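Consumer Claims and Evidence, Unit 4
Handout: the "decluttering saves you money" argument
Aurelia Danzer

Read the Dustthorpe pamphlet before class. It says that a tidy household spends less, and it backs this up with a survey of 1,099 people who had finished a paid organizing course.

Start with who got asked. People who finish a paid course are people who liked it enough to stay. The ones who quit in week two are missing, and so is anybody who never signed up. I don't see how you get from that group to "households."

Then look at the question itself. "Do you feel you buy fewer duplicates than before?" 80 percent said yes. Feeling that you buy less is cheap to report. Not one receipt was collected — the pamphlet admits this on page 16, in small type.

The Sterkwood follow-up is a little better. It kept spending diaries, but only through November, and it left out what people paid for bins, bags and labels. If the cure costs money, the cost belongs in the sum.

Upadhyay's reply (in your packet) argues that the savings show up later. Maybe. A claim that always pays off after the study ends is hard to test, and I would want a date by which we agree to give up on it.

For next time, write one page:
What would a fair comparison group look like?
Which costs would you count, and for how long?
Would storing off-season fabric in sealed plastic bags count as decluttering, or has the stuff only been moved? The pamphlet counts it. I have doubts. 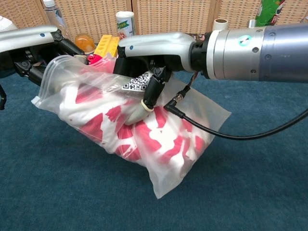
Moving things into storage also muddies the before-and-after numbers, so say in your page how you would treat items that are kept but put away.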